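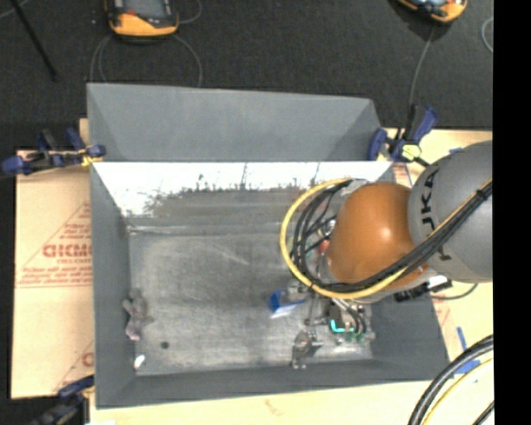
## Minutes - bin picking demonstrations, Sat 6 December

**Present:** Benedetta Sala (chair), Vesela Spahić, Vasilis Shehu, Esi Sowah (minutes)

**Apologies:** Nataša Kovačević

### 1. Minutes of the last meeting

Accepted with one correction. Under item 3, "Petek bin" should read "Wollum bin". Esi to fix the filed copy.

### 2. Progress on demonstrations

Vesela reported that the target for the Ena task is still 500 accepted demonstrations. She did not want to give a running total until the October recordings have been checked again. Some of them were saved with the old gripper offset and may have to be dropped.

All remote-control sessions now use the same start pose. Hand-guided sessions do not, and Vesela asked whether that matters. Vasilis said it does for the first second or two of each recording, where the arm wanders before it heads for a part. Agreed to trim the starts of the hand-guided recordings and leave the rest alone.

### 3. Hand guiding or remote control

Long discussion. Vasilis prefers hand guiding for parts near the bin walls. He can feel contact through the arm and backs off sooner. With the remote controller he tends to stop high and come down in small steps, and those steps show up in the data as pauses.

Benedetta pointed out that an operator standing at the bin blocks the side camera. She would sooner have slower recordings with a clear view. Vesela agreed for parts in the open middle of the floor, but not for the corners.

Decision: remote control for everything except wall and corner picks. Those will be hand guided, with the operator on the cable side of the arm. To be looked at again after 10 sessions.

### 4. Bin and clamps

The metal bin stays clamped to the board. Esi asked that the clamps not be moved between sessions, even to wipe down the board. If one has to come off, the bin position must be measured again before recording and a line put in the log.

Vasilis asked for the blue tape on the board to be left in place as well. Agreed.

### 5. Cables

Vesela raised the cable loop at the wrist. At large wrist turns the yellow cable pulls tight before the black ones do, and operators have started avoiding those turns without meaning to. The demonstrations then teach the avoidance too. Vasilis will try a longer loop and a second tie. Benedetta wants the full wrist range checked at low speed before anyone records with it.

### 6. Parts in the bin

Mixed parts to continue, with only a few in the bin at a time. Esi noted that operators nearly always go for the brightest part first. Benedetta suggested calling out the part before each attempt. Vesela will write a pick order for every session and read it from the desk.

Failed picks: keep them, marked as failed. Do not stop the recording to reset a part that has rolled - finish the attempt, then reset.

### 7. Flaruvitz visit

They have asked to see one remote-control session and to try the controller themselves. No objection, provided their attempts go in a separate folder. Nataša to confirm the time.

### Actions

- Esi: correct the last minutes; add a clamp line to the session log
- Vesela: trim hand-guided starts; recheck October recordings; pick orders for the next 4 sessions
- Vasilis: longer wrist loop, then low-speed range check with Benedetta
- Nataša: reply to Flaruvitz

Next meeting to be set once Nataša is back.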